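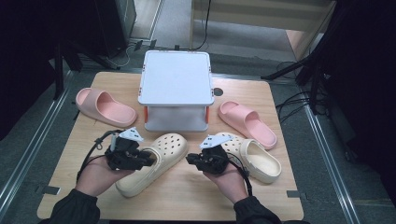 Speaker notes, entryway talk, Tue 10 June
Bo-ram Hyun, Dornard tenants' evening

Start with the hallway question: how long does it take you to get out the door? Wait for answers. Let people talk to their neighbors for a minute.

Slide 2. The Lendum building has 74 apartments and every one has the same front hall. No closet. The door opens inward, so the wall behind it is lost. Say this early, people from the older buildings will not know it.

Slide 3. Shoes. Most of the complaints we got in January were about shoes and wet floors. Go through what worked:
One pair per person by the door, the rest in the bedroom.
A tray with a lip. Empty it when it snows.
Somewhere to sit or put a foot up. A low stool is enough. Older visitors ask for this more than anything else.

Slide 4. Coats. Hooks at two heights if you have kids. Don't drill above the light switch — the wiring runs straight up from it. Repeat this one.

Slide 5. Mail and keys. Keep it short. My own bowl was full of dead batteries for almost 4 years. Pause here, then move on.

Slide 6. Lease rules. Nothing can be left in the shared corridor, mats included. The fire inspection covers both floors of the Cadano wing. If asked about bikes, send them to the office, I don't have the new policy yet.

Questions, 10 minutes. Sign-up sheet for the shelf workshop is by the coffee. Give the mic back to Kaneko.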